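Plastic storage box

A plastic storage box is a stiff container, usually with straight or slightly sloping sides, used for keeping small things together at home, in a shed or at work. I've been looking after this entry on the Flullis household pages since August and I own far too many of them (26 at the last tidy-up, and that's without the ones in the loft!), so forgive me if I go on a bit.

Materials

Most are polypropylene, which bends a little before it breaks. The very clear ones tend to be polystyrene, lovely to look at but they crack if you drop them on a stone floor. I've lost 2 that way.

Colour

Clear and milky boxes are the ones you'll see in most shops. Tinted see-through ones come in smoky grey, blue and brown, and I'm fond of the brown: you can still tell roughly what's inside, but a muddle of screws and string doesn't shout at you from the shelf.

Sizes and makers

There's no standard size, sadly. Gromer sells a range of six that stack inside one another, while Flellent boxes only stack with their lids on. The old Polák catalogue listed 691 kinds of box, tray and tub, and I'd love to find a full copy.

Care

Warm water and washing-up liquid will do. Skip the scouring pad, as scratches turn a see-through box cloudy, and let it dry properly before the lid goes back on. 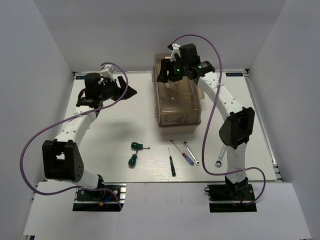
Lids really deserve an entry to themselves, and I've made a start on one, but the hinged sort are taking me ages.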